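Filed under: Student Work / Game Design / Term Projects

Patching Prosska: what I learned from updating a tiny game every week

by Tamsin Ferreira

So the short version is that I spent my whole fall term shipping patches for a game hardly anyone had heard of, and I'd do it again tomorrow. Prosska is a little co-op puzzle game that Ximeng Yu and I started last year (two players, one screen, lots of shouting). For my project I wanted to find out whether small weekly updates keep people playing longer than one big update at the end of the month. Our instructor, Verna Esposito, said that sounded like two projects. She was right, but I only figured that out in November.

How I set it up

We had 121 people sign up for the test build, mostly from our school and the Feltine forum. I split them into two groups. The first got a patch every Friday. The second got nothing at all until the end of the month and then everything at once. Both groups had the same bugs to start with, including the awful one where player two fell through the floor if player one opened the map.

The game runs on an engine called Clodon, and Clodon has its own built-in update tool. I'd never used it before. The first patch I pushed was supposed to change one jump height and it reinstalled the whole game for everybody. Sorry, everybody!

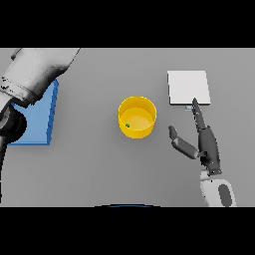
After that I got more careful. Ximeng wrote a script that compared the old build to the new one and listed every file that had changed, and I read that list out loud before I hit the button. It sounds silly but I caught three mistakes that way, one of them a test level full of placeholder text that was very much not for the public.

I also kept a patch log, and I tried to write it like a person. "Fixed map crash" got hardly any replies on the forum. "You can now look at the map without murdering your friend" got 22. Same fix! So now I have feelings about patch notes.

What the numbers said

Over the test we logged 1,370 play sessions. The weekly group played more in the first two weeks, which I expected. What I didn't expect was how they dropped off in week three, right after I shipped the patch I was proudest of. It rebalanced the ice levels and it made them easier, and a bunch of players who had already beaten them the hard way were annoyed with me. One of them wrote a post longer than this report.

The monthly group was quieter the whole time and then came back in a big lump when their update landed. By the last week the two groups were nearly even. I went back and forth on what that means. My best guess is that weekly patches are great when stuff is broken and kind of tiring once it works. Verna Esposito wanted me to be clear that it's a guess, so I'm being clear. The groups weren't matched for skill, either, and some friends ended up in different groups and then couldn't play together until I moved them by hand. That messed up the data a little.
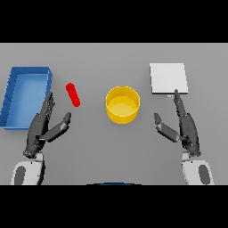
Fig. 2. Blue tray at the left of the gray tabletop, simulated view.

The interviews

I talked to 20 of the players afterward, over voice chat, and this was my favorite part. I asked everyone the same questions and then let them ramble. Ignacio Rosenthal told me he didn't read a single patch note and just noticed that "the floor got more reliable." Another player said she saved up the weekly updates and installed them all together on Sundays, so she basically turned herself into the monthly group without telling me. I left her in the count for the weekly group but marked her sessions in the spreadsheet.

Lots of people brought up download size. Our patches were small after that first mess, but Clodon still rechecks every file when it updates, and on an older laptop that takes long enough to go make a sandwich. I timed it on the lab machines in Blackwood Hall and they were slow too.

Stuff I'd change

I'd match the groups. I'd let friends sign up as pairs. I'd put a difficulty switch in before touching the ice levels, and Ximeng has already started on that one. I'd also ask people whether they want auto-updates at all, which never crossed my mind until Verna Castellanos brought it up at our demo table.

The patch log and the session spreadsheet are in the class folder. The difficulty switch goes into the next build, and the map bug is still fixed as far as I know.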